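Unit 7. Gripper pose from wrist video: tracking, gating, relocalization

Reading before this session: the Unit 6 sheet on camera models, and the README of the Wuisan tracker. The lab on Sunday uses the same code. Questions about the build go to Fikri Chong.

7.1 What the policy needs

The policy takes a short window of wrist images and outputs relative gripper poses plus finger width. Training labels therefore have to contain a pose for every image. There is no arm and no joint encoder in a hand-held recording, so the pose comes from visual-inertial tracking alone. Errors in the tracker become errors in the labels, and the policy will learn them.

We write T_k for the pose at image k in the map coordinates. The label at step k is inv(T_k) * T_(k+n), with n set in the config file. Absolute drift over a whole episode matters little. Drift inside one window matters a lot.

7.2 Where features come from

The tracker picks corners, matches them between images and solves for motion. Two assumptions are built in: the matched points do not move in the room, and they are spread over the view.

Both fail during manipulation. The fingers move with the camera, so their corners report zero motion. A held object does the same, and printed packaging is full of strong corners. If enough matches land on the object, the robust estimator can choose it as the static world. The solution then has a high inlier count and a wrong answer.

Cloth is the opposite case. Folds give long, soft edges with few stable corners, and the shape changes when something presses on it.

7.3 Masking

Wuisan applies two masks before corner detection.

Fixed mask: covers the fingers, the linkage and the housing. It is indexed by finger width and stored with the calibration. Redo it if the camera mount has been touched.

Object mask: produced by the Pleklow segmenter from a seed region between the fingertips. It is active from the close event to the open event. An open box needs care – the segmenter may return the contents and leave the rim, or the reverse. Take the union of all segments that touch the seed region, then dilate.

The operator's hand can enter at the edge of the image. It is handled by the fixed mask only, with a margin.

7.4 Worked case

Episode 1771 of the Wutwood set is a bedroom episode. With the object mask off, the tracker reported almost no translation while the inertial estimate showed a clear sideways move. With the mask on, the two agreed. Look at which regions remain after masking: bedding, headboard, wall and wardrobe.
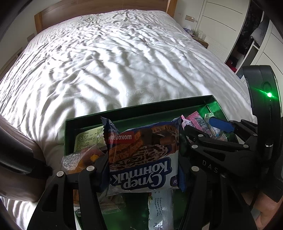 Figure 7.2. Wutwood, episode 1771. Box of snacks held over a white duvet. Usable static corners: switch panel, nightstand items, wardrobe seams.

The lettering on the snack packages has the best contrast in the image and must be rejected. The duvet occupies a large area and contributes little. Wuisan caps the number of corners per grid cell, which keeps the small, distant regions in the solution.

7.5 Gating and relocalization

Run the consistency check in Brikel after tracking. It compares visual and inertial rotation over each window and marks a window as bad when they disagree. Bad windows are dropped from training; the rest of the episode is kept.

If tracking is lost, relocalize against the map and leave the gap unlabeled. Do not interpolate across it.

Of 2000 episodes submitted, 1502 passed with default settings. Start the exercise from that split.

7.6 Exercise

Run episode 1771 with each mask disabled in turn. Plot both rotation estimates on one axis. Hand in the plots, the config file and one paragraph on which windows Brikel rejected.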